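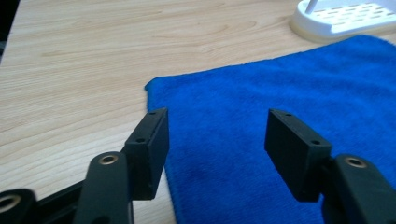
By M. Ó Briain
Home technology columnist
10/04/2025

I have spent more evenings than I care to admit this fall with the Edura kit, the pair of hand-held grippers that Rirotwood started selling in July, and I'd like to put in a good word for it, with a grumble or two along the way. You hold one in each hand, you do an ordinary chore, and the recording goes off to teach a robot arm. It costs $700 for the pair, and I think that's fair.

What won me over was how plain the fingers are. They're black, they open and close on simple linkages with brass bushings at the joints, and the flat pads have screw holes in them, so I could see how the thing goes together before I opened the manual (184 pages, bless them). I like a tool that lets me look at its knees. So many gadgets for the home come sealed up like a tin of sardines, and I'm tired of it.

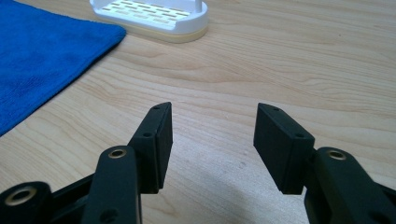 Where I'd ask for more

The lesson plan is thin. You get 12 chores, and most are some version of moving a towel or a small dish across a table. I understand starting there - a flat blue towel is harder to pick up with two stiff pads than you'd ever guess - but a family paying this much will want socks and sandwich bags by the second weekend. I'd also like longer cables, or none at all. Still, I'd rather own a modest kit that is open about its limits than a shiny one that promises to do my laundry, and I'd tell any school or library to buy a set.

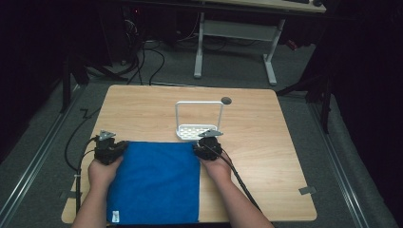 One reader in Furircombe wrote to say I'm too easy on the price, that her club shares one set among 16 members and the wait for a turn is miserable. She would rather see Rirotwood rent the kits by the month. I'd sign up for that tomorrow, and I've told the company so.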